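Turkura Robot Group – call for new members, spring term

The Turkura group at Lillivcombe College is looking for students who would like to work with two-arm robots. We are a student project and also a team: in the spring we work on our own tasks in the workshop, and at the end of the term we go to the Ketilsson Cup in Kistton, where college teams show what their robots can do on a table in front of a jury. We have 10 places for new members. Students of all departments may apply, including first-year students.

What we work on at present

The main task of this year is called the bracket task. Small angle brackets lie on the table, and the robot must pick them up and put them into a shallow cardboard tray. A person can do it without thinking. For the arms it is more difficult, as a bracket can stand, lie or lean in many ways, and the gripper must come from a good side each time. The walls of the tray are low but they are still walls, and a finger which comes down too near to them will push the whole tray.

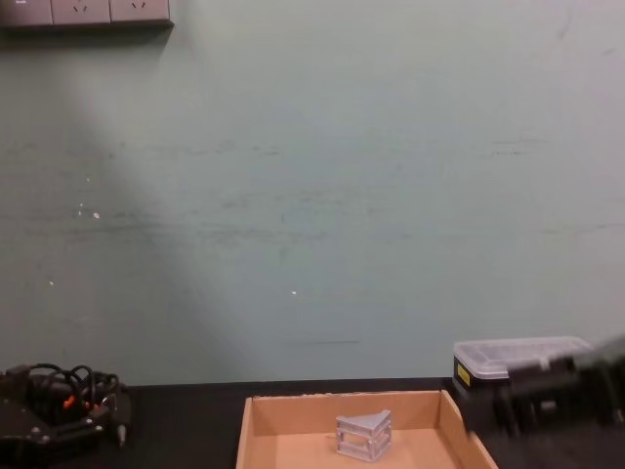
Do I need to know programming before I join?

It is useful but not required. New members have a short introduction in Python during the first weeks, and there is a lot of work where you write no code at all, for example guiding the arms, preparing the parts and checking recordings.

What you would do as a member

In the first month every new member learns to guide the arms by hand control. You sit or stand at the control place, move both arms, and an older member stays beside you. When you are comfortable with this, you start to record attempts at the bracket task. Last term the group made 2225 recordings, and 535 of them had to be thrown away, mostly for simple reasons: the start position was wrong, or somebody forgot to write the note. We would like to do better, so careful people are very welcome.

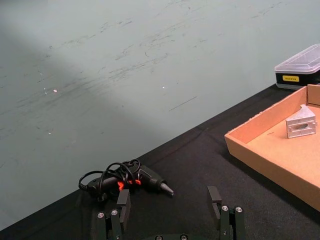

After the first month you choose one of the work groups. The recording group plans the sessions and keeps the notes in order. The learning group trains the models and tests them on the real arms. The hardware group looks after grippers, cables, cameras and the table itself, and it makes new parts when the task changes. You may change group later if you find that you have chosen wrongly. I did it myself, from learning to hardware, and I was not the only one.

We meet in the robot workshop on two evenings of the week, from 17:30 until 20:00. Please count also a little time at home for reading. Before the Cup there is more to do, and in the last two weeks some members come almost daily, but we do not ask this from everybody.

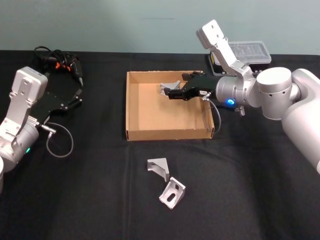
The rules of the Cup give each team a practice run and a judged run. The positions of the parts are decided by the jury and the team learns them only at the table, so it doesn't help to prepare one perfect movement and repeat it. Both arms may be used. A member of the team may stop the robot at any moment with the red button, and then the run counts until that point. Last year we received 481 points, and I will say openly that we lost most of the others in the judged run when our right arm took a bracket by its corner and turned it over three times.

What we ask from you

You should be a registered student of Lillivcombe College for the whole spring term. You should be able to come to at least one of the two evenings each week. Before you touch the arms you must take the safety lesson of the workshop, which takes one hour and is given by Ramesh Bisht. Long hair is tied back, and loose sleeves and scarves stay outside. Working language is English; for many of us it is a second or third language, so please don't worry about mistakes.

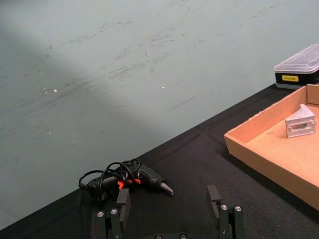 Members who stay the full term can get study credits for project work, if their department agrees. Please ask your own study office about it before you apply, because each department has its own form and we can sign it only at the beginning of term. Travel to Kistton and one night there are paid by the group. Food on the journey is not paid.

How to apply

Write a short letter, one page at most, and tell us what you study, which evenings you can come, and something you have built, repaired or taken apart. It may be a bicycle or a kitchen shelf. You don't need to send a CV or marks. Put the letter in the Turkura box beside the workshop door, or give it to Aleksi Jääskeläinen, who leads the group this year. Letters are accepted until the end of February.

We invite all applicants to a visit of one hour, in small groups, where you can try the arms and ask what you like. Places are given after the visits and everyone receives an answer in writing.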